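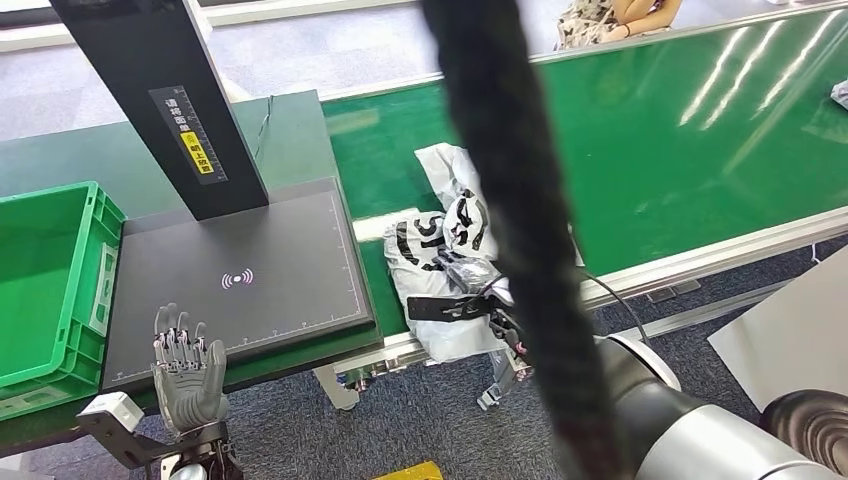
Why doesn't the ice in a hockey rink melt when the building is full of warm people?

Because the floor under it is colder than the ice is. Pipes run through the concrete, back and forth, back and forth, and very cold salty water gets pumped through them all day and all night. The salty water is called brine. Salt keeps it from freezing in the pipes, even when it's a lot colder than regular ice.

So the cold comes from below. People think it comes from the air, like a freezer. The air in a rink is chilly, sure, bring a jacket, but you could sit there for a whole game and your soda would not turn to ice.

How they make it

First they turn on the cold and wait for the concrete to get cold enough. Then they spray water. Not a lot! A super thin layer, thin as paper almost. It freezes fast. Then another thin layer. Then another.

Why not just fill it up like a bathtub? Thick water freezes slowly and it freezes bumpy, and you get air bubbles and cracks. Thin layers come out hard and flat.

After the first few layers comes paint. Plain ice is see-through, so without paint you would be looking at gray concrete and the black puck would be really hard to spot. They spray on white. Then a little more water to seal it. Then the red lines, the blue lines, the circles and the team logo go on, and more water on top of that. So the lines are INSIDE the ice. You can skate on them all season and never touch the paint.

At the Drarnden Ice Center, the ice maker is Berhanu Ayele. He does the lines with yarn first. He stretches the yarn tight across the rink, sprays a bit of water so it freezes in place, then paints along it. The face-off circles take him the longest and he doesn't like people talking to him during circles.

How thick is it?

When it's done, usually only an inch or so. Thats it. Grown-up players, all that gear, crashing into each other, on an inch of ice. It works fine because there's solid concrete right underneath.

Thicker ice is actually worse. The cold has to travel up from the pipes, and ice is not great at passing cold along. If it gets too thick the top goes soft and the skates dig in.

Hard ice and soft ice

Hockey players like hard cold ice. It's fast. Figure skaters mostly like it a little warmer and softer, so the blade can grab when they jump and land. If a rink has both on the same day, somebody is going to complain. Drarnden has figure skating in the morning and hockey at night, so they turn the cold up in between.

That big machine

Skating scratches the ice up and leaves snow all over it. So between periods the resurfacer comes out. It has a long sharp blade underneath that shaves off the top. It scoops up the snow into a tank. Then it washes the ice and spreads clean water out the back with a wet towel. Hot water, usually! Sounds backward. But hot water melts the tiny rough bits and fills in the scratches, and it has less air in it, so it freezes clear and smooth.

The kids' team at Drarnden named their machine Aline. Last January there were 290 people at the Flisteo Cup and the cheer for Aline was louder than the one for the first goal. Onni Oksanen, who drives her, waved to both sides. He goes in long ovals and overlaps each one a bit so he doesn't leave a dry stripe.

Do not go on the ice while it's out there. Wait till the doors are shut and the water has froze.

Try it at home

You need two small plastic dishes and a freezer. Ask first.

Dish one: pour in water about as deep as your pinky is wide. Freeze it overnight.

Dish two: pour in just enough to cover the bottom. Wait till it's frozen. Add another thin bit. Keep going until it matches dish one. This takes most of a day so start early.

Now look at them next to each other. Which one is cloudier? Which one has a bump in the middle? Slide a coin across each and see how it goes.

Words to know

Brine: very salty water
Resurfacer: the machine that fixes the ice
Slab: the concrete floor with the pipes in it
Face-off: when the ref drops the puck and two players go for it

Next time: why pucks get frozen before a game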